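Bending section does not come back to straight, and the dead zone changes when I move the sheath

Povilas Ķēniņš

Good day to all. I am building a small tendon-driven bending section for a teaching bench, in the style of a steerable catheter. It will never touch a patient, it only goes into a silicone airway model. The mechanical part is finished and I am now fighting with control.

The bending section is 119 mm long. It has one nickel-titanium backbone, spacer disks, and four tendons in two opposite pairs. From the base of the section the tendons run through a flexible sheath to the drive box. Inside the sheath every tendon has its own plastic liner. The tendons are Rarken braided wire. The motors are small geared DC motors with encoders on the motor shaft, and the controller is a Toom board running a simple position loop. One motor pulls one pair, so when the left tendon is wound in, the right one is paid out from the same pulley.

I use the constant curvature formula to convert the angle I want into tendon travel. In one direction it is quite good. When I reverse the direction, the motor turns and the tip does nothing for a long time, then it begins to move. I measured this with a dial indicator near the tip, and the dead zone is 922 encoder counts with the sheath laid straight on the bench.

My problem has two parts.

First, when I command zero after a large bend to the left, the section stays a little bent to the left. After a large bend to the right, it stays a little bent to the right. So "zero" depends on where I came from.

Second, I put the 922 counts into the software as backlash compensation (when the sign of the commanded speed changes, add this number in the new direction). With the straight sheath it improved very much. Then I placed the sheath in one loop, as it must be when it enters the model, and the compensation became too small. With two loops it was much too small. I cannot measure a new number for each shape of the sheath, the students will move it all the time.
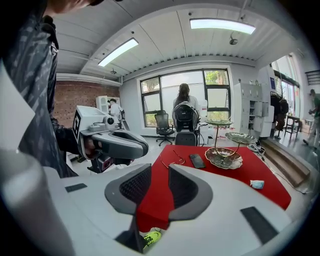

Hand-held grippers at the red table

I already tried to increase the tendon tension. At the beginning I had a preload of 300 grams on each tendon, now I have 600. My expectation was that tighter tendons would have less slack and the dead zone would become smaller. With the straight sheath it did become a bit smaller. With the loops it became worse, and I do not understand this.

What would you do first? Is it better to make a more complicated model of the hysteresis, or to add a sensor? The budget is small, and I would like to have it working in November when the course begins.

Declan Foley

You have backlash. Buy a better gearbox. The cheap geared motors have a lot of play and no software will fix this. Bestlow makes a low-backlash version in several ratios, I changed to them and was happy. Also check the set screws on your pulleys.

Jaanus Navickas

I would not buy a gearbox yet. Some of the dead zone can be in the gearbox, but the gearbox does not know if the sheath is straight or in a loop. If the number grows when you make a loop, then the part that grows comes from friction between the tendon and the liner, together with the stretch of the tendon. You have both effects added in one number and it is good to separate them.

To separate them, do the following. Disconnect the sheath from the drive box. Fix the two tendons of one pair directly to two stiff springs near the pulley, at the same preload as now. Put the dial indicator against the pulley itself, with a small arm glued on it so that you can see the motion. Reverse the motor slowly and write down how many counts pass before the arm moves. This is your gearbox and the pulley fixing. It is a constant, or nearly a constant, and simple compensation in software is correct for it.

What remains after you subtract this number belongs to the tendon path. For this part I suggest that you think in tension and forget about the position for a moment. When a tendon slides in a curved liner, the tension at the far end is smaller than at the motor end, and the ratio depends on the friction coefficient and on the total angle through which the liner turns. The relation is exponential. It is the same one as for a rope around a post:

T_far = T_motor * exp(-mu * theta)

Theta is the sum of all the bending along the path, in radians. It does not matter if the bend is tight or wide, only how much it turns in total. One full loop is 2*pi, two loops are 4*pi. If mu is 0.1, one loop gives you a factor of 0.53 and two loops give 0.28. When you reverse the motor, the sign in the exponent changes for this tendon, but the change travels slowly along the wire. The wire must first stretch or relax, piece by piece, until the sliding arrives at the tip. During this time your motor turns and the tip waits.

Now you can also see why the preload did not help you. The friction force is proportional to the tension in the wire. With the straight sheath theta is small, there is little friction, and the higher preload only removed real slack. With loops the higher preload means higher friction everywhere, and more stretch must be reversed before the far end moves. I would go back down, step by step, until the slack side just stays on the pulley at full bend. Please write down the preload at which it begins to go loose, and stay a little above this.

Cheap improvements, in the order I would do them:

Check the liners at the place where they leave the sheath and enter the first disk. If a liner ends in a sharp edge, the wire saws into it. I had one such edge and it was responsible for a large part of my trouble.

Compare the braided wire with a smooth single wire for the long passive part, if your minimum radius allows it. Braided wire is kind to small pulleys, but on a soft liner it is rough.

Run the section in before you identify anything. My liners changed a lot at the beginning, and only after 3000 full cycles did the dead zone become repeatable from morning to evening. Before this I was fitting a model to a machine that was still changing, and I lost a month.

About the model or the sensor. There are many hysteresis models (Bouc-Wen, Prandtl-Ishlinskii and so on), and they fit well in one sheath shape. In all of them the parameters move when theta moves. So if the students change the sheath freely, you need either theta or a measurement at the tip. I prefer the measurement. For a teaching bench I would look at the section from the side with an ordinary webcam, with a colored dot on the last disk, and close a slow loop around your existing position loop. Slow is important, I will come to this.

The outer loop should only correct, and the model should do the main work. If you put a strong integral term there, it will wind up inside the dead zone while the tip waits, and then the tip jumps through the target and you get a slow oscillation from left to right. I stop the integrator when the tip error is smaller than the noise of the measurement, and I also stop it for a short time after every reversal. The result is not elegant, but it returns to zero from both sides.

One more small thing. When you compare the directions, always approach the point from far away. If you reverse in the middle you get the small inner loops, and they have a different width from the big one. I think your 922 is the width of the big one, so for small corrections it may be too much.

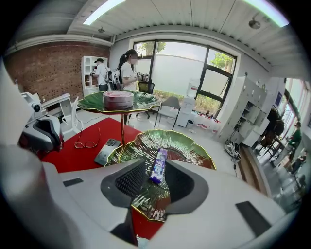 Liis Siliņa

I agree with Jaanus on nearly everything, but I want to add one warning and one alternative.

The warning is about one motor for one pair. With a common pulley you assume that what one tendon gives, the other one takes. This is true for the formula, and it is not exactly true for a real section, where the backbone compresses a little under load and the holes in the disks have clearance. At large bend the paid-out side goes loose even when the preload looked sufficient at zero. Then you have real slack in addition to friction, and it appears only at one end of the range. If your error is larger after a large bend than after a medium one, please look at this before you touch the control. A small spring in series on each tendon, close to the pulley, takes up the slack. You lose some stiffness, and for an airway model I think this is acceptable.

The alternative is for the case when the camera cannot see the section, and inside a closed model it cannot. We did a short "wiggle" at the start of each session — the sheath is already in its place, the tip is still outside, and the software bends the section left and right slowly three times. With a load cell on each tendon at the drive box you see the tension jump at reversal, and then a smooth slope. From the width of the jump you can estimate mu*theta for this placement of the sheath and scale the compensation by it. When somebody moves the sheath, they must press a button and do the wiggle again. Our students accepted it quickly.

It works well up to one and a half loops. With two loops the jump and the slope melt together, and I could not separate them in a trustworthy way.

To Declan: the Bestlow gearboxes are good, I have two of them, but in my setup the gearbox was the smallest part of the error.

Povilas Ķēniņš

Thank you, this is very helpful. I did the test with the springs at the pulley today. Of the 922 counts, 140 are from the gearbox and pulley, and one set screw was in fact not tight (thank you Declan). The rest is the tendon path.

I also found a sharp liner end on the lower tendon. I will flare all of them with a warm tool and reduce the preload before I do the running-in. Liis, which rate did you use for the series springs? Mine are from a box without a label.

Liis Siliņa

I do not have the number with me. Choose them so that at your new preload they are extended by one third of their range, and still not fully closed at maximum bend. If the tip becomes nervous when it touches the wall of the model, take the stiffer one.

Last updated: August 2026
Contact us | Copyright Trernside Bench Help, texts belong to their authors | Back to top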